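Lurska außerhalb der Saison: vier Tage auf der falschen Seite der Bucht

Aus unserem Reisebrief für Leute, die lieber zu früh als zu spät am Fähranleger stehen

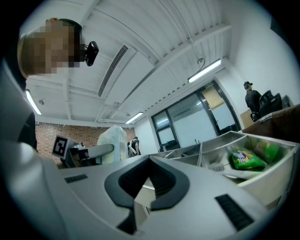 Anreise, oder was man so nennt

Wer nach Lurska will, muss erst einmal nach Flindcombe, und wer nach Flindcombe will, hat meistens schon etwas falsch gebucht. Der Ort besteht aus einem Parkplatz mit Meerblick und einer Bäckerei, die um elf Uhr schließt. Die Fähre legt im Mai zweimal am Tag ab, morgens um sieben und am Nachmittag, sofern der Wind einverstanden ist. Am Sonntag fährt sie nur morgens. Das steht so im Fahrplan, allerdings in einer Fußnote, deren Schriftgröße ich dem Reeder persönlich übel nehme.

Die Überfahrt dauert 80 Minuten. Man kann sie in der Kabine verbringen, wo es nach Diesel und Bockwurst riecht, oder an Deck, wo man nach der ersten halben Stunde das Gefühl in den Ohren verliert. Ich habe beides ausprobiert und empfehle die Bockwurst.

Die Insel und ihre Geschichte

Lurska hat über 200 Einwohner und, was man ihnen schnell anmerkt, eine lange Erinnerung. Bis in die Zeit der Großeltern lebte man hier vom Hering und vom Streit um den Hering. Der Hering blieb irgendwann aus, der Streit hat sich gehalten. Er verläuft heute zwischen dem Nordhafen, der einen neuen Anleger für Ausflugsschiffe möchte, und dem Süddorf, das findet, Ausflugsschiffe könne man sich auch im Fernsehen ansehen. Als Gast wird man spätestens beim zweiten Bier gefragt, wie man dazu steht. Meine Antwort, ich sei nur auf der Durchreise, wurde auf einer Insel mit einer einzigen Fährverbindung nicht gelten gelassen.

Der alte Leuchtturm steht auf der Westseite und hat 113 Stufen, so verkündet es jedenfalls das Schild an der Kasse mit einigem Stolz. Oben gibt es eine schöne Aussicht auf das Festland, von dem man gerade mühsam weggekommen ist. Im Erdgeschoss zeigt eine kleine Ausstellung Netze, Briefe und die Rechnung für eine Glocke, die nie geliefert wurde. Die Rechnung hängt gerahmt neben dem Eingang. Bezahlt ist sie bis heute nicht.

Schlafen

Es gibt zwei Häuser, die im Mai schon offen haben. Die Pension Lukier liegt direkt am Nordhafen, hat saubere Zimmer, dünne Wände und ein Frühstück, bei dem man sich zwischen Käse und noch mehr Käse entscheiden darf. Für die Heizung muss man an der Rezeption fragen, und man wird dabei angeschaut, als hätte man um ein Pony gebeten. Sie geht dann aber an.

Das Gästehaus Vídalín im Süddorf ist teurer und ruhiger. Dort hört man nachts nur die Schafe, die zur Insel ein ungeklärtes Verhältnis haben und überall herumstehen, wo man gerade hinwill. Abends gibt es Fischsuppe, montags bis sonntags dieselbe, und ich würde sie sofort wieder bestellen. Karten werden nicht angenommen. Der Geldautomat steht im Nordhafen, eine gute Stunde zu Fuß entfernt, bei Gegenwind etwas mehr.

Laufen

Der Küstenweg führt einmal herum und ist gelb markiert, bis er hinter dem Torfmoor blau markiert ist und danach eine Weile gar nicht. Ich hielt mich links und kam in einem Vorgarten heraus. Feste Schuhe sind Pflicht, auch wenn man unterwegs mehrfach von Einheimischen in Hausschuhen überholt wird. Nördlich vom Leuchtturm sollte man zur Brutzeit auf dem oberen Pfad bleiben, die Seeschwalben dort diskutieren nicht.

Proviant kauft man am besten schon in Flindcombe, vor elf. Der Inselladen hat Zwieback, Angelschnur und eine erstaunliche Auswahl an Grußkarten zur Konfirmation.

Zurück

Ich hatte die Nachmittagsfähre am Sonntag eingeplant. Siehe Fußnote. Die zusätzliche Nacht bei Vídalín war dann die beste der ganzen Reise, und die Suppe hatte am fünften Abend sogar etwas mehr Dill.

Im nächsten Reisebrief geht es mit dem Nachtbus ins Landesinnere. Leserpost zu Lurska bitte wie immer an die Redaktion, Beschwerden zum Anleger direkt an den Nordhafen.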